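The Floor Is Also a Surface
Speaker notes, Kumsa spring housekeeping meeting
Slot: 9:40 a.m., after coffee, before the linen people

Walk on. Wait for cups to stop. Do not thank the coffee.

Opening

Good morning. I cleaned hotel rooms for a long time and then I supervised people cleaning hotel rooms, a job with more walking and less to show for it. I'm going to talk about the floor. If you were hoping for pillows, pillows are this afternoon.

Start with the log. For one winter at the Irndale we wrote down what we picked up off guest room floors. Off the floor only. If it was on the desk, it didn't count, and if it was in the wastebasket we sent silent thanks and moved on. We got through 2,000 checkouts before the clipboard gave up. (It was a real clipboard. The spring went.)

Let that number sit a second. Somebody in the back will already be working out what it cost in minutes. I did too, later, and I'll get to it.

What the log said

Most rooms had something on the floor. Most of the somethings were wrappers. Snack wrappers first, by a long way, then tissue packs, water bottles, receipts, those little strips that come off a new toothbrush. Socks were their own column. I'm leaving socks out today. Socks go to lost property and lost property has its own talk and, as far as I can tell, its own laws.

The worst single room had 37 items down. One guest, one night. I went in expecting a party and found a very neat suitcase rack and a made bed. He had made the bed. Everything else was on the carpet. I've thought about that man more than is healthy.

(If they laugh here, drink water. If they don't, drink water.)

Now the part people argue with. Whether the room had a wastebasket made much less difference than where the wastebasket was. At the Irndale ours lived under the desk, behind the chair, because a designer didn't care to look at it. Guests eat on the bed. They eat on the sofa. Nobody in the history of the Irndale ate a bag of chips at the desk. So the wrapper travels as far as the arm does and stops.

We moved the basket to the foot of the sofa in 100 rooms and left the rest alone. I won't show a chart. I had a chart, and the projector at rehearsal turned it into a brown smear. The moved-basket rooms had less on the floor. They did not have nothing on the floor. There will always be a wrapper. I'd like everyone to lower their hopes to a sensible height before lunch.

The order of work

Next slide. This is the one they'll want to talk about, so slow down.

When you open the door on a checkout, what do you do first? Ask for hands. You'll get three answers: strip the bed, open the curtains, start in the bathroom. Somebody will say "check the minibar," and that person is management.

My answer is floor first. Before the bed, before the bathroom, before the cart is even parked straight. Litter off the carpet, one pass, door to window and back. Say why using the duvet. If you strip a bed with a wrapper lying beside it, the linen lands on the wrapper, the wrapper goes down the chute with the linen, and a crumpled foil packet goes through the wash with forty pillowcases' worth of opinions from the laundry. Ask me how I know. Better, ask the laundry at the Irndale, they have kept the packet.

Then the mess itself. Put this one up and leave it up while you talk.

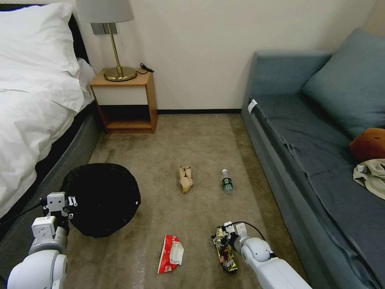 Too clean, was the word back from the Ulomwood when I sent over my slides for this part. Four bits of trash on a carpet, their night supervisor wrote, is what they call a thank-you note, and I should come over after a wedding and bring boots. The Ulomwood gets a lot of weddings. The message went on to ask whether I had ever peeled icing out of a curtain hem, and the answer is yes, and I would like it noted that I didn't put that in the talk.

Fair point, though, and I answered it like this. A wedding room is honest. You open the door, you know where you are, you call for a second pair of hands. The ordinary room is where time leaks out. White duvet, lamp on the nightstand, sofa against the other side, nothing alarming. Then you bend for the gold and black wrapper. You straighten up. You bend for the water bottle. You straighten up. You bend for the red and white packet. You now have a bottle in one hand and a packet in the other and the trash bag is out on the cart, so you walk to the cart. You come back and find the small tan thing you missed, paper or peel, something crumpled, and you bend again.

Demonstrate the bending. Do it properly, with the knee noise. Don't fall off the riser like at Tromov.

The bag goes in with you

So: carry the bag. I know. I'm standing in front of a room full of professionals telling them to bring a bag. But look at where your bag hangs right now. It hangs on the cart, in the corridor, because the cart has a hook and the hook looked important to whoever bought the cart.

Take the bag off the hook. Walk it in. One loop around the bed, one in front of the sofa, one look under the nightstand if it has an open shelf down there. Things roll. Things also get kicked, mostly by us.

Small bottles: cap on or off depends on your recycling contractor. Ours at the Irndale wanted caps off for two years, then caps on, then sent a laminated card that said both. Check yours. If it has anything in it, bathroom sink, then bag. Never tip it into the ice bucket "just for now." I have met the ice bucket after "just for now."

Colors and carpets

Quick one. Skip if we're behind.

Beige carpet hides beige things. Everyone in this room has seen a foil wrapper from the doorway, and everyone in this room has stepped on a cracker. A bright packet does you a favor. What gets missed is the scrap that's close to the carpet in shade: brown paper, peel, a bandage (sorry), the corner of a cardboard sleeve. On a pale floor, get the light low. Put on the table lamp by the bed and look across the pile from the bathroom door. It takes a moment and you will feel like a detective in a very dull show.

Dark carpet is the other way around and shows you everything, including lint you had made your peace with.

If a buyer is in the audience, this is where they ask which carpet I'd choose. Say "the one you vacuum." Then apologize, they mean well.

What counts as trash

Don't rush this one. It's the only serious part.

A wrapper is trash. A crumpled pack of tissues might be trash and might have half the tissues in it. On a checkout you can throw it. On a stayover you can't, or you can if it's plainly empty, and plainly means you squeezed it. With a stayover, anything with something left in it goes on the desk, upright. Anything with writing on it goes on the desk. A folded bag on the floor is never trash, I don't care how flat it is. People own all sorts of flat round things that fold up.

At Tromov they threw out a crumpled page with a phone number on it. The guest was very polite. It was the kind of polite you can hear two floors down. We had the dumpster open until dark, and we found it, and it was a pizza place.

The rule I ended up with is short enough to remember on the fourteenth room. Wrappers go. Paper gets a look. Anything that zips, folds or has a lid gets put where the guest will see it. It doesn't cover everything. It doesn't cover the single boot or the framed portrait. For those, call down.

The minutes

I promised this. Floor first with the bag in hand saved us 2 minutes on an ordinary checkout. That's all. When I told the general manager, he looked at me as if I'd found a coin behind a radiator. Then he multiplied it by the board and asked for the clipboard back, meaning he wanted the minutes turned into extra rooms.

Say plainly what we did with them. We didn't give them to the board. We gave them to the attendants, and they used them to sit down. I'm told this was not the intended use of efficiency. The floors stayed just as clean, knees lasted longer, and fewer people called in sick in April, when the conference crowd arrives with its granola bars.

(There may be applause from one side of the room and none from the other. Note which side. That's useful for the hallway later.)

Questions I usually get

Should we leave guests a card asking them to use the basket? You can. You'll find it on the floor.

Do kids make it worse? Kids drop more, but lower and closer together, often all in one corner. I would take a family of five over the man who made his bed.

What about under the sofa? Yes. Once a week, lights on, get down there with a flat brush, and tell someone where you've gone.

Bigger basket? We tried one at Kumsa. It got used as a footstool, and the wrappers went beside it.

If there's time, go back to the carpet slide and take the Ulomwood question again, because someone from the Ulomwood will be here and will ask it in person. Hand over the mic. Linen is on at 10:20 and they bring their own extension cord.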